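Sunita Sorensen has folded cloths for a living, on and off, for 10 years, most of them in the linen room at Inskip, and she does not believe in the perfect fold. I went to see her expecting tips. I came away with fewer than I had hoped for.

"People send me these methods," she says. "Thirds, then halves, then stand it on end like a book. Fine. Do it with 39 of them before lunch and tell me how your thirds look."

Her own rule is to hold a cloth by two upper corners, or as near as you can get, and let it hang before doing anything else. She is suspicious of folding flat on a table from the start, which is what the Laton booklet recommends. A crease you can't see underneath, she says, is still a crease.

I put it to her that the booklet's authors must have tested this. "On what? New napkins? Give them a tea towel that's been boiled all summer. It isn't even square any more."
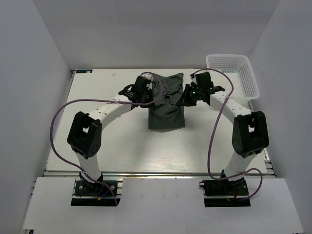
Dark cloths and pale tables

She is a little kinder about working surfaces. A dark grey cloth on a white top is easy to judge, she admits, as the edges show up against it. White on white is where mistakes get through. Armindo Calado, who ran the room before her, wanted every table covered in grey felt. She took the felt off in September.

"It held on to lint. Armindo still says I'm wrong."

Does any of it matter once the cupboard door is shut? She thinks about this for longer than I expected. Suvadau, the hotel that takes most of the linen, once sent back four bundles for being uneven. She refolded one, left the other three as they were and returned the lot. All four were accepted.

"So you tell me," she says, and goes back to the pillowcases, which she folds in half, and in half again, without lining up the hems.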